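13. Juni 2024 – Projektkurs Numia, Aufgabe »Kiste packen«

Handgreifer links und rechts, weißer Tisch, verpackte Lebensmittel. Anfahrt auf den Klarsichtbeutel mit den dunklen Flocken: Finger offen, Beutel liegt gerade davor. Die Folie ist größer als der Inhalt und spiegelt – Greifpunkt deshalb beim Etikett.
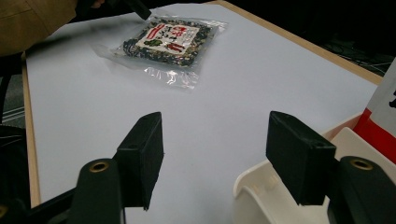 ## Ablage in die Kiste

Reihenfolge noch offen. Vorschlag aus der Gruppe Worero: Kraftpapierbeutel nach hinten, flache Sachen davor. Im März hatten wir 400 Durchläufe, jetzt stehen 1.437 im Ordner Clano. Ziel bleibt 4.000.

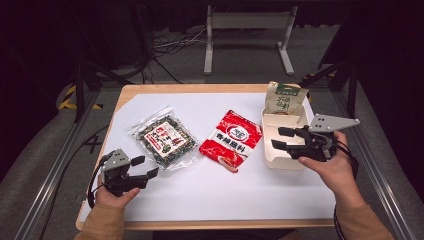
*Beide Greifer über dem Tisch, Kraftpapierbeutel hinten in der offenen Kiste.*

Offen: Zeitstempel links/rechts abgleichen, Benennung mit Hajji klären.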